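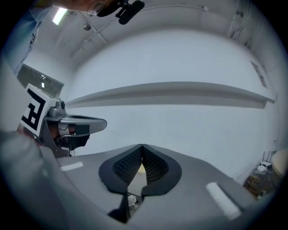 Open day at Randonell, went along, long post
Board: Days out and workshop visits

mossy_spanner wrote:
2019-01-11
So I finally made it to the Randonell open day, having missed the last one with a cold. I know a few of you were wondering whether to bother with the next one so I'm writing it up while it's fresh (and while my tea's still hot).

Getting there first. The 537 stops at the bottom of the hill and then it's a steep walk up past the garden centre. There is parking, but the sign is on the wrong side of the road and I watched several cars sail straight past it. Tickets were £5 on the door, cash only, which caught out the couple in front of me.

Downstairs was the usual sort of thing, a welcome desk, leaflets, a big arm behind a fence stacking boxes for Fenitz. Very smooth, very quick, and I was bored of it after three boxes. I'm sorry, but once you've seen one box go on top of another box you've got the idea!

Upstairs was the good bit. They had the hand-held grippers out, the ones you hold yourself, one in each hand, and do a job with so that the arm can be taught from it later. You get a little talk and then you have a go. I had ten minutes with them and could have stayed all afternoon. My job was folding a tea towel and putting it in a basket. I have folded tea towels for most of my adult life and I made a complete pig's ear of it. You squeeze and the fingers close, fine, but you can't feel the cloth at all, so you're going entirely by eye, and I kept getting hold of two layers when I wanted one.

Anyway, loved it. Scones were from a packet. Ask me anything.

tinribs wrote:
Nice write-up. Did they show you the arm doing the job afterwards? I've been to two of these things at other places and both times it was all "and then the robot learns it" with a wave of the hand and no robot.

mossy_spanner wrote:
They did, but not my go, obviously. It was an arm that had been taught on an earlier lot, folding a flannel. Took its time. The first one it did nicely, the second one it picked up by the corner and sort of posted it over the edge of the table. The woman running it just picked it up off the floor and started again, no fuss, and I liked her for that. She said that job had 200 goes behind it and she'd want a lot more before she trusted it with anything bigger than a flannel.

gasket_and_sons wrote:
I was at the same one and I'll be the grump. Fiver to get in, a queue up the stairs, and the bit everyone wanted was one small room. The Fenitz line downstairs is the real work and it was treated like a sideshow. That thing runs all day and pays wages. The tea towel business is a nice party trick.

mossy_spanner wrote:
I did wonder if that was you tutting on the landing.

gasket_and_sons wrote:
It was more of a sigh.

pelmet wrote:
Can't agree with you there gasket. I spent years in a laundry, and if anyone ever gets a machine to sort and fold mixed stuff properly it'll change more working days than another box stacker will. We had a folding machine for sheets and it was brilliant, and then everything else was done by hand by us, standing up. Nothing party trick about it from where I was stood.

gasket_and_sons wrote:
Fair enough, and I'd not want to do that job. I only mean they ought to be straight about how far off it is. The leaflet had a picture of a spotless kitchen with an arm doing the washing up.

tinribs wrote:
The leaflets are always like that. The Atanasov place had one with a robot handing somebody a glass of wine.

oddsocks_ne wrote:
Question from somebody who knows nothing. What are the square black and white patterns for on the grippers? My lad asked when we went round and I told him it was a barcode for the stock cupboard. He wasn't having it.

mossy_spanner wrote:
Your lad was right to be suspicious, haha. They're markers. A camera looks for that pattern and because it knows what shape and size it should be, it can work out where the gripper is and which way it's tipped. I asked the same thing. I also asked what happens if you put your thumb over it and got told very politely not to put my thumb over it.

oddsocks_ne wrote:
Thank you, I shall pass that on and pretend I knew.

Is it all right for kids up there then? He's 10 and they wouldn't let him hold anything, he only got to watch. Bit of a shame, he'd talked about it all the way on the bus.

pelmet wrote:
Depends who's on, I think. A girl not much older had a go when I was up there, with her dad stood behind her. Worth ringing beforehand.

halfinchwhitworth wrote:
Were they heavy? I've got bad wrists and I'd like to try it but not if I'm going to pay for it for a week.

mossy_spanner wrote:
Not heavy to pick up, but you notice it by the end. It's holding them out in front of you that does it, and I was gripping far too hard as well. There was a chair going if you wanted it. I'd say do a short turn, put them down, then have another if the queue's not bad.

pelmet wrote:
I found my shoulders went before my wrists did. Bring a cardigan for the queue as well, those stairs are freezing.

gasket_and_sons wrote:
On the stairs we are in full agreement.

halfinchwhitworth wrote:
Ta both. Anyone been to the Zudwood one? It's nearer for me and I think theirs is free.

tinribs wrote:
Went last year. Free, yes, and you get a proper lunch, but it's a talk with slides and then you look at things through a window. No touching at all. If you want to have a go yourself I'd make the trip to Randonell, even with the hill.

mossy_spanner wrote:
Seconded. They said there's another at the end of January if enough people put their names down, there's a list at the desk or you can phone. I'm going back to beat that tea towel.

oddsocks_ne wrote:
Rang them just now. Children can have a go if a grown-up stays with them and you ask at the desk when you arrive, so that's us booked. He's been practising on the bathroom towels with the barbecue tongs.

gasket_and_sons wrote:
Put me down as well then. I'll be downstairs with the boxes.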